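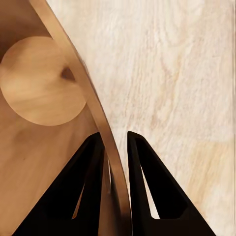 The simulated gripper with one finger either side of the rim, as rendered in Harkilix.

December 27, 2020

I promised in September that I'd come back with proper numbers for the gripper bench, and then the autumn got away from me. So, with a mince pie to hand, here they are!

The quote from Hollenstein came in at £2915 for the arm mount, the fingers and the controller. That's more than we'd pencilled in, and I did wince a bit. Jarkside will do us a plainer set for £1710 — same reach, same pair of black fingers as far as I can tell from the drawings, but we'd have to wire up the controller ourselves and there's no spare pair in the box. I've asked both of them to hold their prices until the new budget opens, and both have said yes.

What I'd like to do before spending either sum is carry on in simulation for a while. Picking up a wooden bowl by its edge sounds like nothing at all, but the rim is thin and it curves, and if you come in at a poor angle you're pushing the thing across the table. In Harkilix I can set the same approach up again and again over a cup of tea, and the only thing I'm using up is electricity (and my patience, on the slower laptop).

It has also changed my mind about the shopping list. I'd been all set to ask for wider fingers, and having spent so many evenings peering at narrow tips closing in on a rim, I'd now rather keep them slim and put the money towards a second camera. Wide ones would be lovely for boxes, but boxes aren't what the Beltanstead workshop wants us to handle.

Things still missing from my sums: delivery, a decent table that doesn't wobble, and training for the four of us who'll be using it. I've also left out insurance, as I'm still waiting for somebody to ring me back. If you've bought anything of this sort before and got stung by a cost you hadn't seen coming, please do drop me a line — I'd much rather hear it now than after the order's gone in.

The full spreadsheet is in the shared folder, on the tab marked 4. Please don't sort the columns, it breaks my totals!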